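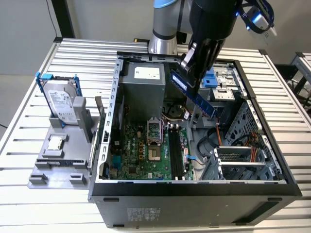

Ciltow to charge for old computers from February

Dropping off a dead desktop at the Ciltow transfer station will cost $20 from February, after councillors voted late last night to end free e-waste for households. First time there's been a fee since the service started in 2012.

The charge is per item. Towers, monitors and printers all count seperately, so a full home set-up could run to three fees in one trip. Laptops too. Phones, cables and loose batteries stay free and still go in the bins beside the weighbridge.

Vote was close. Debate ran well past 9pm, with most of the talk about dumping — whether people will pay at the gate or just leave the thing on the verge on Bolska Road, where there's already a mattress problem and a long-running argument over who picks them up.

The report that went to the meeting says the contract with Juvine, the recycler that collects from the station, was renewed on dearer terms this year. Freight is the big one. Everything from Ciltow goes out by truck and the truck costs more than it did. The old contract had freight rolled in. The new one doesn't.

Council could have put it on the rates instead. That was the other option in the report and it got a decent hearing, but the argument that won was that people who don't have a garage full of old gear shouldn't pay for the ones who do. 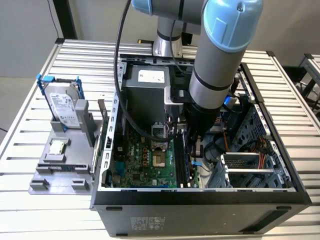
A Dell desktop tower with the side panel off. Towers are among the items that will attract the new fee.

There's an exemption, sort of. Pension and health care card holders get two items a year free, card to be shown at the gate. Schools and community groups have to apply in writing before they turn up. The form isn't on the website yet. Staff say it will be by the end of the month.

Small businesses were already paying and will keep paying the commercial rate, by weight. No change there.

What isn't covered by any of this is reuse. Anything handed in for repair or resale at the Addo shop, next to the library, is still free to drop off, though the shop can knock things back. Ewurabena Arthur, who runs it, told the meeting she was worried about getting everybody's junk once the gate fee kicks in. She has one storeroom and it fills up.

"We'll take a computer if it's got some life left in it," she said. "If it's been under the house since the flood, no. Please don't leave it at the door overnight either."

Her advice for anyone clearing out a cupboard — keep the charger with the laptop, write the password on a bit of tape if you want it tested, and take your own files off first. The shop wipes drives before anything is sold but wont recover photos for people. They get asked that a lot.

Memory and power supplies are the parts she is asked for most, she said. Plenty of older desktops will do another few years of email and homework with a bit more RAM in them. Screens are harder to move. Printers she'd rather not see at all.
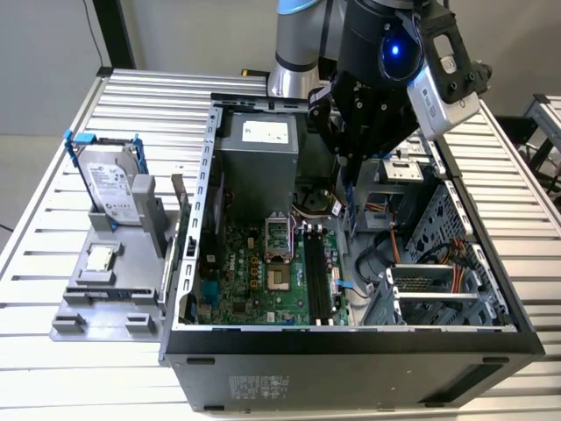
Bríd Mulcahy told councillors from the public gallery that she'd happily pay if she knew where the stuff ended up, but she'd asked twice and had been sent the same brochure both times. She wanted the recycler to publish what it collects from Ciltow and where it goes, in plain words, once a year. "Otherwise it's just a bill," she said. Got a bit of applause, that.

The mayor's office says a yearly statement is now part of the new contract, although it hasn't said what will be in it. We've asked for a copy and will put it up when it comes. 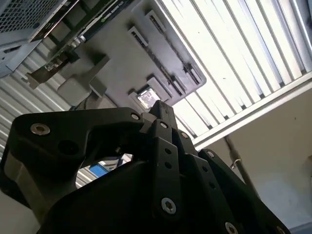
There's also the question of what happens to people who turn up in the first few weeks without knowing. Gate staff will be allowed to use their judgment until the end of February, according to the report, and a flyer is going out with the next rates notice. Payment is by card only. The gate hasn't taken cash for a while, but people still bring it, so worth repeating.

An amendment to delay the fee until winter was lost. Another one, to hold a free weekend each spring, got up. No dates set. Last time the town ran a free weekend the queue went back past the bowls club and the bins were full by lunch, so expect bookings this time around.

The fee gets reviewed after a year. If dumping goes up, it comes back to council sooner, though there's no number in the motion to say how much dumping would be enough. One councillor asked for one. It was taken on notice.

Transfer station hours don't change. Closed public holidays, last vehicles in at 4pm.

More local news
Bolska Road culvert work pushed back again
Library to trial later closing over summer
Pool heating: what the quotes say
Letters: mattresses, magpies and the new roundabout

Comments (4)

gumleaf_jan
$20 for a printer that cost me 49 bucks new. No wonder they end up in the creek.

Old Mort
Fair enough I reckon. Somebody has to pay for the truck. The free weekend is a good idea if they book it properly this time.

T. from the flats
Does a keyboard count as an item?? Asked at the gate this morning and the bloke didn't know.

gumleaf_jan
@T. if it's got a cable still on it call it a cable

Got a tip or a correction? Email the newsroom or drop a note in at the front counter. © Ciltow local news. All rights reserved. Back to top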